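Getting the Match Day Smell Out of Soccer Shirts

Print this page | E-mail this page

9 September 2019

I've been washing soccer shirts for two kids and one stubborn goalkeeper (me) for years now, and September is when the laundry room gets ugly. We played Nesstead on a field that was mostly mud, and I came home with a bag so heavy I had to drag it up the steps!

First thing, get everything out of the bag the minute you walk in. I mean it - shirts, shorts, socks, the lot. Turn the shirts inside out, pull the socks straight (those hard little sock balls never wash clean) and knock the dried mud off outside. If the mud is still wet, let it dry first. Rubbing wet mud just pushes it deeper into the cloth and you'll be looking at it all season.

For the smell I use plain white vinegar, one cup to a sink of cool water, and I leave the shirts in for 44 minutes. Why 44? That's one half of our under-tens with the halftime oranges thrown in, and it's the only timer I remember to set. After that they go in the washer on cold with half the soap you think you need. No fabric softener, please. It coats that stretchy sports fabric and the sweat smell gets locked right in.

Grass stains are a separate fight. I dab on a little dish soap with an old toothbrush, wait while I drink my coffee, then rinse from the back of the stain. My white Sindholm away shirt has been through this more times than I can say and the knees of the matching pants look pretty good too.

Never put a shirt with a printed number in the dryer. I cooked a number 7 once and it peeled off like a sticker. Hang them up, out of the sun, with the number on the inside.
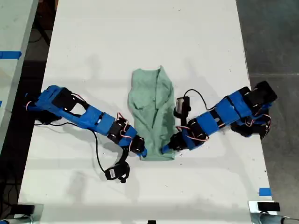
Shirts for the away games get folded the night before, and I do mine in a tall rectangle so they stand up in the bag like files in a drawer. Press the front flat with your hands first, then bring the sides in. A pale green cloth like the one on the white table shows every wrinkle and that long diagonal crease, so with light colors I smooth each layer down before I fold the next one over it. Slick shirts slide around, so roll those.

Shin guards and gloves I stuff with newspaper overnight. The Sunday sports section works great, win or lose.

Print this page | E-mail this page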